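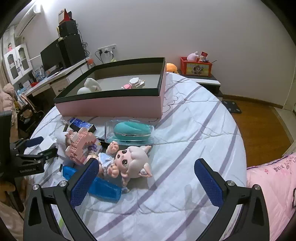 La cama a media tarde, con la caja rosa ya abierta.

Voy con prisa así que esto sale a trozos. Agosto, calor, y yo con la colcha llena de cosas que no caben en ningún sitio. Bueno, colcha no, sábana, la blanca de rayas lavanda y nubecitas, que me la regaló mi tía y que al final uso más de mesa de trabajo que de otra cosa.

El plan era sencillo. Vaciar la balda de las muñecas, limpiar, volver a colocar. Una hora. Ja.

Lo primero, la muñeca del vestido azul clarito, la de las orejas de gato. Esa no se guarda, esa se queda fuera, lo tengo clarísimo. El pelo blanco coge polvo que da gusto y le pasé una brocha de maquillaje vieja (limpia, eh). Si tenéis otro truco para el pelo sintético me lo dejáis en comentarios porque lo del suavizante con agua que leí por ahí me da un poco de miedo.

Luego la figurita de bloques rosas y blancos. La monté en una noche en el piso de Osier y ha sobrevivido a 2 mudanzas. Se le suelta una pieza de atrás cada vez que la miro mal. Pegamento no, que luego no se puede desmontar y me conozco. De momento va apoyada contra el montón y ya veremos.

La caja rosa con el borde negro por dentro me encanta y es un problema. Grande, abierta, bonita, y por eso lo echo todo ahí. Ahora mismo tiene el peluche blanco en una esquina y unas tarjetitas rosas y blancas en la otra. Quiero que sea SOLO para peluches y papelitos. Escrito queda.

La funda transparente con lo de color menta va a la vitrina, a la altura de los ojos. La tapa se raya con nada, así que paño de gafas y sin apretar. Papel de cocina nunca mas, que la otra vez me cargué una.

Me escribió Csaba Csonka cuando iba por la mitad, que si vendo algo. No vendo nada Csaba. Pero me dijo una cosa útil, que él guarda los papeles de relleno planos dentro de una carpeta y no hechos una bola como yo. Los míos están arrugados en la cama desde el mediodía. Alguno plancharé con la mano, los demás a reciclar.

Del escritorio no hablo. La torre de cajas con la roja y blanca de corona lleva ahí desde que vino el pedido de Halász y no pienso tocarla hoy. Guardo las cajas por si me mudo otra vez, por si devuelvo, por si yo que sé. Mi hermana dice que las aplaste. Tiene razón y no lo voy a hacer.

Cuentas rápidas, que me las pedisteis en la entrada anterior: la lista de la colección va por 53 piezas, de esas 16 están repetidas o a medias (sin zapatos, sin base, sin una oreja). Las repetidas las quiero cambiar en el mercadillo de Pruditz si me animo a ir, que hay que madrugar y aparcar allí es una tortura. Busco sobre todo zapatitos blancos y un lazo azul. Si alguien tiene, avise.

Ah, y lo de las bolsitas antihumedad. Sí, las uso, una por caja, las cambio cuando me acuerdo. Con el aire acondicionado puesto la habitación se queda bastante seca pero en invierno es otra historia, en la balda de abajo me salió una mancha en un cartón y desde entonces no me fío.

Me queda: limpiar los cristales del armario blanco, decidir que hago con la caja azul y encontrar la tapa de la rosa. La tapa ha desaparecido. He mirado debajo de la cama, detrás del monitor, en el pasillo. Son las siete, tengo que cenar y dormir en esta cama, asi que lo que no esté colocado a las nueve se va al suelo hasta mañana.

Otro día os cuento lo de la vitrina nueva, que la he visto en Hetbridge y estoy midiendo la pared.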